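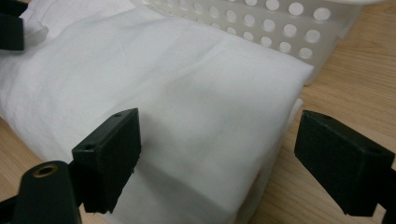
A folded white cloth and a plastic basket with round holes, on a wooden table.

Why Do We Fold Cloth?

A cloth is wide and thin. Spread out flat, a large one can cover a whole table. Folding does not change how much cloth there is. It changes the shape, from wide and thin to small and thick.

Each time you fold a cloth in half, the number of layers doubles. One fold makes 2 layers. A second fold makes four, and 3 folds make eight. The area on the shelf gets smaller by half each time.

Look at the side of a folded cloth. A smooth, rounded side is called the fold edge. The cloth bends there and keeps going. On other sides you may find separate layers, and one may stick out past the rest like a small step. This happens when the corners do not line up exactly.

Thick cloth cannot bend to a sharp line. The outer layer has to travel farther around the bend than the inner layer, so the edge stays round. Air is trapped between the layers too, and a pile feels soft when you press it.

Why does a basket have holes?

Holes let air move through the wall. Damp air can get out and drier air can get in. Holes also use less plastic - a basket with holes weighs less than a solid one of the same size and thickness.

Try it: fold a sheet of paper in half as many times as you can. Write down the number of layers after each fold. Then do the same with a hand towel and compare the edges.

Text: Jocelyn Javier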